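I've owned shares in Allis for 7 years now, which is longer than I've owned my car, and I still get a little flutter in my stomach the night before they report. My husband thinks this is very funny. It's a small holding! It would maybe pay for a new roof, if the roof were over a modest shed.

Anyway, they put out the quarterly numbers before breakfast, and I read them with my coffee the way other people read the comics. Sales were a bit better than last time, costs were a bit worse, and the dividend stays right where it was. Then, way down near the bottom (they always put it way down near the bottom), they trimmed the outlook for the rest of the year and said orders from Kaneko were coming in slower than they'd hoped.

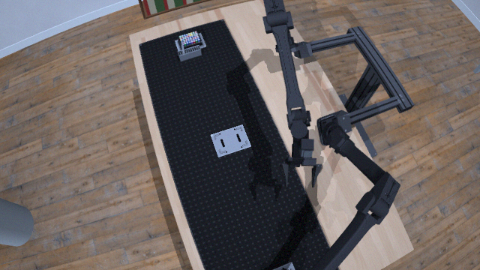 Lizelle Mokgethi wrote to me before lunch to say I was being too kind, and that a company which trims its outlook in the spring will usually trim it again in the fall. She sold half of hers in December and says she has slept beautifully ever since.

I take her point, I really do. But I went back through my old notes, which I keep in a green folder with a broken clasp, and Allis has cut its outlook 3 times since I bought in. After two of those the year ended up fine. The third was the year they bought Clernonness, and I'd rather not talk about that one, except to say that I bought more on the way down and felt very clever for a couple of weeks.

What I'd like to hear on the call is something plain about debt. They borrowed a good deal for Clernonness and I can never tell from the slides how much is left to pay back. Pravesh Cele asked that very question last time and got a long, friendly answer that I played back twice and still couldn't follow. 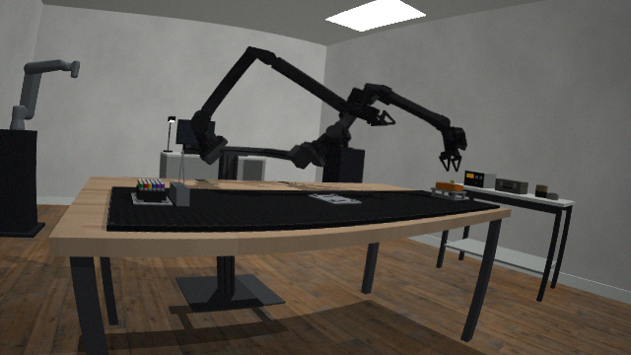 *Worktable with two black robot arms and a dark mat.*

So I'm holding, for now, and letting the dividend pile up as cash for a change. I'll listen to the call this afternoon while I do the ironing, and if they say anything sensible about that debt I'll add a note at the bottom of this post.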